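Trindden Community Help
Home > Workshop & Craft Room > Tables and Surfaces
How do I get a glossy marble sheet to lie flat (and stop blinding me) on top of another table cover?
Posted by Apinya Pongsiri, April 25, 2024
917 views

Hi everybody! Long-time reader, first time I've had a problem weird enough to post. I'm going to over-explain, sorry in advance.

I've got a big work table that has been wearing a blue cover for ages, one of those Starry Night type prints with all the swirls and the yellowy-orange stars. I love it. Everyone who comes in says something nice about it. The trouble is that it's really busy to look at, and if you put anything small down on it your eye just slides right off. So in December I bought a marble-pattern sheet, white with tan veins, from Sukprasert (the housewares place by the bus depot, not the restaurant, I always have to say that) with the idea of laying it over the top whenever I want a plain background and rolling it up again when I don't.

It looked great in the store. At home it has been a little bit of a pest. It lived rolled up in the tube behind the door until I finally got it out this month, and now I've got the following going on, in order of how much they annoy me:

The edge on the right won't stay down. It curls up at the front corner area and I keep catching my sleeve on it. I flattened it by hand, I leaned on it, I said some things to it. Up it comes again.

It's SHINY. I knew it was glossy, it says glossy on the label, but I didn't think about what that would mean under my ceiling lights. There are big white streaks all over the left side, and they're right where I like to put things down. If I move over, the streaks move over too.

It slides. The blue cover underneath and the marble one on top don't seem to grip each other at all, so by the end of an afternoon the whole thing has crept off and there's a little bit of blue peeking out at the front left corner. I pull it straight, it creeps back. I can live with that one, but if there's a fix that takes care of the curl and the creep at the same time I'd be thrilled.

What I've tried so far: I rolled it backwards overnight, which helped for maybe an hour. I put books on the edge for 4 days, and it was beautiful and flat while the books were on it and then it got its old shape back by dinner. I also tried regular clear tape, and the tape let go of the blue cover before I'd even sat down. I have not tried heat because I'm scared of melting it. The label has come off and I don't remember what it said it was made of (yes, I know, I should have kept it).

I'd rather not take the blue one off completely. It goes over the back and down the right side and it took me forever to get it sitting the way I like. Also nothing permanent, please, no glue, no staples.

Couple of shots so you can see what I'm dealing with:

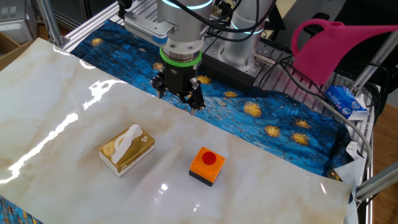
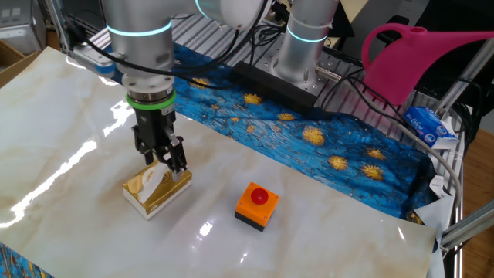
Marble sheet over the blue starry one, both pictures. Look at the lower right in the second for the curl. The white streaks are the lights.

The gold box is pretty much always out on there and I don't mind using things like that as weights, but it's no heavier than you'd think and it would have to be right on the corner to do anything. I want the middle of the sheet clear enough to work on and I don't want a row of paperweights along the front like a yard sale.

So: is this a matter of patience, or did I buy the wrong thing? Should I be looking for a matte one? Thank you in advance, you folks got me through the squeaky drawer saga and I haven't forgotten it!

Dranico_fan
Just flip it over so the curl points down, gravity does the rest. Works on posters.

Angus Tawhiri
Hey Apinya! I've fought this exact fight, with a wood-grain one in my case, and I won, mostly, so let me tell you what I did and you can skip whatever doesn't fit.

First thing, you're nowhere near giving it long enough. Something that's been in a tube since December has had months to get used to being a tube. Books for 4 days is a good start, but put them on with the curl bent the other way. What I mean is, slide something thin under the edge so it's being held slightly past flat, a folded dish towel is perfect, then weight it down. When you take the weight off, it springs back toward flat and stops there, or close to it. Mine took a week and a bit of that, and I had to do one corner twice.

Warmth helps a LOT. I understand being nervous when you don't know the material, so no heat gun and please no iron. What I used was a hair dryer on the low setting, held well back and kept moving, and I did a spot on the underside at the very edge first to see if it went dull or wavy. It didn't, so I went along the whole edge until it felt floppy, and then I put the weights on and left it alone until it was completely cool. The leaving alone is the hard part, I kept wanting to peek. Take it off the table to do this and use the floor or a countertop, because you do not want to be blowing hot air at the nice blue one when you don't know what that's made of either. If you've got a sunny patch of floor you could try just laying it out there for an afternoon before you bother with the hair dryer at all.

For the sliding, get some of that rubbery open-weave shelf liner, the kind that looks like a net. Cut strips and lay them between the two covers, one along the front and one along the back. No stick, nothing permanent, comes right out when you want to roll up. I wouldn't bother doing the whole table. Keep the strips a few inches in from the edge or they show through as little bumps, ask me how I know. It'll help the curl some too, since a sheet that's creeping around never gets to settle, but don't count on it for that by itself.

If there's a lip on your table you could use tablecloth clips at the front. I can't tell from the photos what your edge looks like so I'll leave that one to you. The clear plastic kind are less of an eyesore than the metal ones.

The shine I can only half help with. You can't make a glossy sheet matte, not in any way I'd want to do to something I paid for. But you can change where the streaks land. They're just your ceiling lights bouncing, so if you can turn one off and put a lamp off to the side instead, low down, the streaks move away from where you're looking. I taped a piece of white baking parchment across one of my fixtures to soften it (LED, cool to the touch, don't do that with a hot bulb!!) and that took the streaks down to a sort of haze. Still there, much less annoying.

And if you do end up buying another one, get a matte and ask the store to fold it loosely instead of rolling it tight. A fold line comes out easier than a curl, in my experience anyway. Good luck with it, and I'm with you on the blue one, I'd keep that too.

PineStreetPat
Agree with Angus on nearly all of it but I'd go the other way on the fold. I folded a Pustmont table sheet once and that crease is still in it, you can find it with your fingernail in the dark. If you've got to store the marble one, roll it with the pattern on the OUTSIDE. Then whatever curl it picks up goes down toward the table when you lay it out, and the edges hug instead of lifting. I store all mine that way and I've stopped having the sleeve problem.

To the person who said flip it, wouldn't that put the marble face down? I'm not being snippy, I really did read it three times.

Also, Apinya, have you thought about trimming? If the curl is only in the last inch or so of that edge and you've got extra, a metal ruler and a sharp blade gets rid of it. Do it on a cutting mat, never on top of the blue. Measure first though. If you're already getting a corner of blue showing at the front left you may not have as much to spare as you think.

On glare, I gave up and went matte. Dust shows more on the glossy ones too, and fingerprints, so I don't miss it one bit.

Apinya Pongsiri
Oh you are all so kind, thank you! Pattern on the outside, why did that never occur to me, it came from the store rolled the other way and I just kept doing what they did. I've got the sheet on the kitchen floor right now with a towel under the edge and every cookbook I own on top (sunny patch first, no hair dryer yet, I'm working up to it). I'm picking up shelf liner tomorrow.

Pat, I measured and you're right, there's hardly anything to spare on that side, so the blade stays in the drawer. I do have a clip-on lamp I could try for the streaks. If it's still curling after the cookbooks I'll go in with the hair dryer on low and come back and report.

Dranico_fan
Oh yeah, face down, good point. I was thinking of the back of the poster.

3 people are following this thread. Sign in to reply.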